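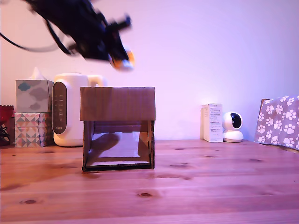

September 21, 2019

Notes after the second reading of the Ornora draft, for the sharing-economy chapter. Man-lok wants comments before he sends it on. Writing these down while I'm still annoyed, will tidy later or not.

The claim: when a neighborhood pools its tools, garden plots and spare rooms, people "need less," and the saving can be read straight off the household budgets. Ornora is the good case and Mukau the comparison. Ornora has 348 households on the pooling list and Mukau has 189. On paper a household in the first place spends less on durable goods than one in the second, and the draft calls this the abundance effect.

I don't buy it yet.

First problem. Joining the list at Ornora was voluntary. Of course the people who joined spend less on drills and ladders. They were the kind of people who didn't want to own a ladder in the first place. Mukau's list was put together from the housing register, so it has everybody on it, including the man with three boats. Comparing those two groups tells us who signs up. I said this in June and it was written down as "selection, see appendix." There is no appendix.

Second problem, and I think the worse one. Nothing is said about where the saved money went. If a family skips buying a mower and flies somewhere warm with the difference, the mower doesn't count as a win for using fewer resources. Zinash asked for total spending as well as durables and the reply was that the diaries "were not designed for it." Then the diaries can't carry the sentence on page two about living within limits. Either cut the sentence or find the totals.

Third, labor. The pool runs on hours that don't show up in anyone's accounts. I went through the Bakatano logbook, which is the only one of the three kept properly, and added up the hours people wrote down for mending, fetching and chasing late returns. It came to 500 for the season, 80 of them from one person. Price that at even a low wage and a good part of the saving is gone. The draft calls those hours "freely given," and maybe they were. The person with the 80 has since moved away and the book gets thin after that, pages with just initials on them. What does abundance look like once she's gone? I'd like to see that asked in the text.

To be fair to Man-lok (he will read this): the Bakatano interviews are good, and I believe them more than the budget tables. People there talk about not having to keep up with the house next door, and they say it without being led to it. I checked the question sheet and it's clean. If the chapter were about that, how much people think they need and who they measure themselves against, I'd have far fewer complaints. It's the jump from "I feel I have enough" to "we have used less" that I keep tripping over.

Talked it through with Zinash over lunch. She thinks I'm too hard on the voluntary list, since every pool starts that way and you study what exists. Fine, but then say so in the first paragraph and stop calling Mukau a control. She also pointed out that rents at Mukau went up during the diary period, and rent alone could push durables around in either direction. Hadn't thought of it. Adding it below.

The Kwan index. Still don't know why it's in here. It scores "sufficiency" on answers to a handful of questions and half of them are really about mood. Somebody with a big pension and a sunny kitchen will score high on it whatever they burn through. I reran the Ornora answers without the two mood questions and the gap with Mukau shrank to something I wouldn't print. Table is in the shared folder, old file name, sorry.

To do:

Ask Man-lok for the raw diaries, the ones before the rounding.
Rent figures for Mukau over the diary period (Zinash has a contact at the housing office).
Redo durables by date of joining. If spending was already low before people joined, that's most of my answer.
Drop Kwan or explain it.
Find out if "household" means the same thing in the two places. I suspect it doesn't. Ornora seems to count lodgers separately.

Margin note from Zinash, copied in so it doesn't get lost: "Second-hand sales are missing from both. People who sell the mower when they join would look thrifty twice." She's right, and it cuts against my own point about the late joiners too. Have to think about how to treat that before I rerun anything.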